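Tostance Gardeners Question Dutel's "Peat-Free" Compost Offer

September 8, 2021 -- The Tostance Community Garden has turned down a bulk offer of potting compost from Dutel until the supplier says what is in it.

Dutel sent the garden 30 bags in April, labeled peat-free. Growers at the Gondal Road beds filled three planters with it and sowed beans. Almost half the seedlings turned yellow, while those in the garden's own leaf mold stayed green.

"That doesn't prove the compost was bad, and we won't claim it does," said Augustina Atinga, who runs the beds. "But we asked for an ingredient list five times and got a brochure. A green leaf on a bag tells me very little."
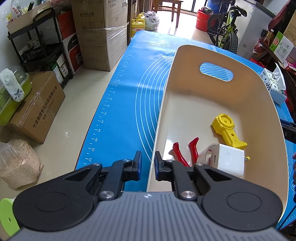 Arlindo Lopes, who looks after seed orders, wants to see test results before any money is spent. "They say it feeds plants all season -- which plants, and whose season?" he said.

The garden will keep using leaf mold through the winter. Gardeners in Tivmont who have tried the same compost are asked to leave a note at the Gondal Road gate.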